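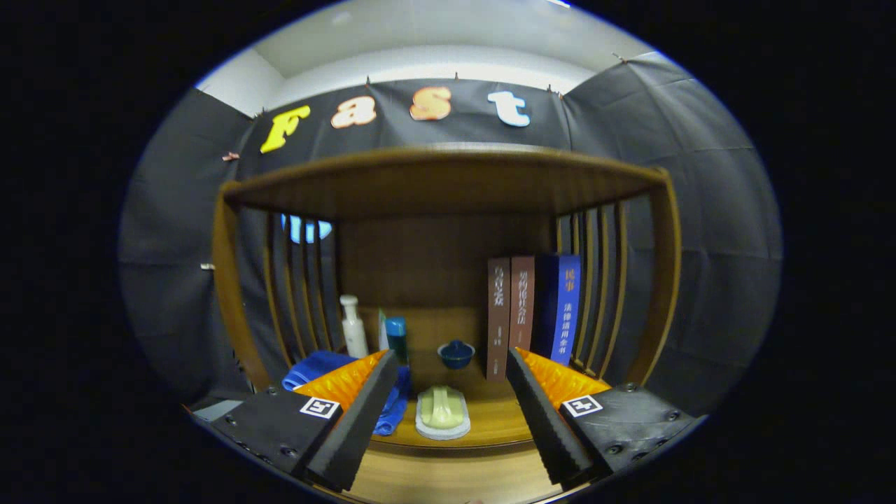
According to one reader of the draft, a planner that fails on a crowded shelf should simply be given more time. Raising the limit from 20 to 187 milliseconds had, the reader wrote, cured most of the failures on the Ledix test set.

That remedy works when a path exists and the search has not yet found it. It does nothing when the goal itself is badly chosen. A grasp pose for a bar of soap in a dish may be reachable by the arm and still leave no room for the jaws to close. The planner then spends its whole budget on a goal it should have been refused.

Chapter 2 treated the gripper as a point with a heading. From here on it has a body. Each jaw is a convex shape attached to the wrist, and the opening between the jaws is a variable of the plan. A shelf adds a top board, a back and two sides, and slatted sides are harder to model than flat ones. The depth sensor may report the gaps as free space, which they are, but a jaw that enters one is seldom able to leave in the direction the planner prefers.

We split the problem into two stages. The first, a filter, takes up to 3,000 candidate grasps and rejects those whose jaws collide at the goal. The second, the planner proper, connects the start to whatever remains. In the Plotar library these are separate calls; in Stater they share one collision cache, and the order of the calls matters.

Section 1 defines the jaw model. Readers who have worked through the Cisternas exercises may skip to the section on cache order – the notation is the same.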